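Relabelling the picture book bins at Adetbridge

15 Mar 2025

The Adetbridge branch moved its picture books from author order to subject bins in January. Notes on the labelling follow. 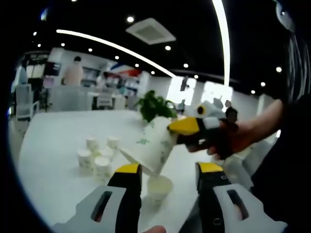
Labels

Spine labels are Flernik matte, 63 mm wide, one colour per subject. The gloss stock lifted at the corners under book covering, so I stopped using it. Trucks and trains share grey.

Catalogue

I changed the shelf location field in Curnov in batches of 200. Batches of 1000 timed out. Holds already placed kept the old location until the overnight run, and 2 had to be re-entered by hand.

Still to do

Bilingual titles are in their own bin for now. The Villca branch interfiles theirs by subject and I want to see their circulation figures before moving ours.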